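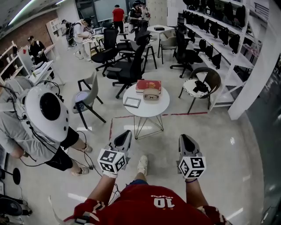
Chairs collect. One comes in for a meeting, another is brought down because it wobbles, an armchair arrives when somebody moves house, and after a year or so you are walking sideways to reach the shelves. The method below is for a shared room with mixed seating, a small table and a wall of shelving. It takes two people most of an afternoon. One person can do it, but moving an armchair alone is hard on the back and on the floor.

You will need:

Coloured floor tape, one roll
A soft tape measure
Felt pads for chair legs
A damp cloth and a dry cloth
A small screwdriver and a set of hex keys
Sticky labels and a pen
A bin bag

1. Decide what the middle of the room is for

Do this before you touch anything. If the middle is for walking about, only one small thing should stand there. If it is for sitting, you want the chairs facing in and the table where everybody can reach it. Most shared rooms try to do both, and the chairs end up in a loose ring with no way through.

Write the use on a piece of paper and leave it on the table while you work. When Saeed Karimi and I did the upstairs room at Cloltby we skipped this and moved the same armchair four times.

2. Sort the chairs by type

Push them together in groups. It doesn't matter where the groups stand for now, as long as you can get round them.

Office chairs on wheels go together. They roll, so put them where they can't drift into a doorway. Mesh backs catch on each other's armrests, so turn them to face the same way.

Plain chairs with legs go in a second group. Take loose seat cushions off and check both sides. Anything left lying on a seat should be picked up now and put in one place, or it will get sat on later.

Upholstered chairs stay near a wall. They are the heaviest and the least likely to be moved again, so give them their final place first and fit everything else round them. A small side table next to an armchair is worth keeping. Without one, people put their cups on the floor.

Bar stools are awkward. They are too high for an ordinary table and easy to knock over. Keep one if somebody uses it, and stand it at the back.

3. Check each chair

Turn it over or tip it back and look at the joints. Tighten what is loose. On wheeled chairs, pull the hair and thread out of the castors with the tip of the screwdriver. Sit in it, lean back, and raise and lower it if it has a lever. An office chair that sinks by itself has a worn gas lift. You can replace the lift, but measure the old one first, as they come in several lengths.

Metal legs mark a shiny floor. Wipe the ends dry and stick a felt pad on each. Press hard and leave the chair upside down for a quarter of an hour before you put it down. Pads on a leg that has just been wiped with a damp cloth will come off by Tuesday.

Any chair that fails goes out of the room the same day. If you leave it in a corner it will be back in use within the week.

4. Mark the floor

Tape is the part people argue about, but it does more than a notice on the wall. A straight line tells whoever puts the chairs back where to stop. Red shows up well on a pale grey floor. On wood I would use white.

Sweep, then wipe the strip where the tape will go and let it dry. Stick down one end, unroll a good length, pull it tight and lower it on to the floor in one go. If you press as you unroll, the line will wander. Rub it down with the dry cloth, working from the middle outwards. I use Plirno cloth tape, and it lifts without leaving glue provided it comes up within a few months.

Put the first line in front of the table, so the table always goes back to the same side of it. Run the second away from the first to mark the edge of the walkway. Two lines are enough for most rooms. If you start outlining every chair you will be peeling tape until August.

Cables need the same thought. Run any that cross the floor along the wall if they will reach, and keep them out of the walkway. A desk fan wants to be up on a stand or a shelf, near a socket.

5. Set the small table

A light table on a wire base is easy to shift and just as easy to overload. Keep flat things on it. A hardback book, a glasses case and a small picture frame are plenty for a round top of that sort. Put the largest thing down first and leave a clear edge all the way round, so that a passing sleeve doesn't sweep anything off.

Glasses should go inside their case when they are not wanted. If they are being picked up and put down all day, rest them folded with the lenses facing up. A frame with no stand, or with a weak one, is safer lying flat.

Press gently on the rim before you load it. Wire bases bend if they have been sat on, and some people do sit on them.

6. Do the shelves last

Bags are the worst thing to shelve because they have no fixed shape. Black ones are worse again, as they all look alike from across the room. Empty every pocket, tuck the straps behind the back panel, and stand each bag upright with its handle facing out. Tie a label to the handle, where it can be read without taking the bag down.

Put heavy bags on the lower shelves and the ones that go out most often at waist height. Our shelving came from Skulitz and the uprights are fixed to the wall at the top. Check yours. A tall unit full of bags is top-heavy, and the fixings work loose over time.

Deming Qiu puts a stiff sheet of card between the bags to keep them from slumping. I tried it and found it slowed me down, but the shelves do look better.

7. Put everything back and walk it

Bring the chairs in one group at a time, wheeled ones last. Then walk from the door to the shelves carrying a bag in each hand. Wherever you knock something, move it. Do the same from the armchair to the table.

Check the felt pads after a fortnight and replace any that have slid. The tape can be left until its corners start to curl.

Filed under: Shared Rooms, Seating, Storage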